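The little black shelf, and where the lids ended up

February 8, 2021
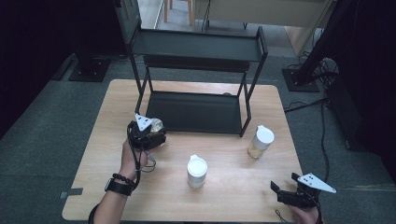
The two-tier shelf on the table, with the cup and the bottle waiting their turn.

I have been promising a post on the seasoning shelf since before the holidays, and several of you have been very patient about it (and one of you, Noemi Ambrose, has been not at all patient, and sent me three emails, all of them lovely). So I made a pot of tea this morning, sat down, and told myself I wasn't getting up again until it was written.

Some background for anyone new. When we moved into this apartment the kitchen came with one drawer and one long cupboard, and the cupboard is so deep that anything small walks to the back and stays there. I found a jar of nutmeg in it last spring that I'd replaced twice. Everything granular or powdery in our house lives in some kind of shaker or bottle, and at the worst point I had them lined up along the windowsill, across the top of the microwave, and in a shoebox that I was calling "the overflow." Cooking dinner meant moving the overflow.

The shelf is the plainest thing you can imagine: black metal, thin square tubing, two tiers. It came from Jusel, the housewares place by the old post office, and I had looked at it on and off for weeks because I couldn't decide if black would look too heavy on a pale table. I'm so glad I stopped dithering! The tubing is slim enough that the whole thing sort of disappears, and the lower tier is a flat dark panel with edges that come up just a touch. I love those edges more than I can say. I am a person who puts things down without looking, and a little lip is all it takes to keep a bottle from sliding off the front when I push another one in behind it.

I did measure first, for once in my life. The spot I had in mind on the counter is 568 millimeters from the wall to the toaster (my tape measure is one of those that only does millimeters, a gift from my father-in-law, and I've given up fighting it). That was enough, with room left over for the butter dish.

Before loading anything up I like to put a new shelf on a clear bit of table and try things out on it. My mother did this with every cabinet she ever owned. She'd have all the dishes out on the dining table for a whole afternoon, and we ate sandwiches standing up. It sounds fussy but you learn a lot from it. I learned that my tall Kofler oil bottle doesn't belong on the bottom tier, and that the little jars get lost if they go up top behind anything.

The white cup with the spout lid was an easy one. It goes at the front of the lower tier, where I can grab it with floury hands. The clear bottle took me longer. It has the same sort of lid, white with a small spout tab, and for a while I thought they ought to stand together because they looked so nice as a pair. But I reach for the pale yellowish stuff in the bottle much less often, and being able to see through the side means it can stand farther back and I'll still know when it's running low. So the cup is in front and the bottle is off to the right, near the leg.

Then there's the plastic. Every kitchen has it, the crumpled see-through bits and wrappers that you set down for one second and find again a week later, gone a little yellow and no use to a soul. My rule now is that plastic doesn't get to live on the shelf. It can stop there on its way to somewhere else, and that's all. I have broken this rule already, of course. Last night there was a twist of it sitting on the lower tier next to the cinnamon as if it paid rent.

A few people asked about labels. I bought a roll from Cimano and used it for the white containers only, on the bottoms, so I have to tip them up to read it. My husband thinks this is ridiculous. He may have a point, especially where the powdered sugar and the cornstarch are concerned, and I'll say no more about that gravy.

The top tier is still a bit of a muddle. At the moment it's holding the tea tins, a pepper mill that needs a new screw, and a recipe card I don't want to lose. I'd like to have it sorted by March, when my sister comes to stay and will open every cupboard in the place within an hour of taking off her coat.

Noemi, you asked if the shelf wobbles. Ours did, a tiny bit, until I put a felt pad under one of the back legs. I have plenty left in the packet if you want me to mail you some.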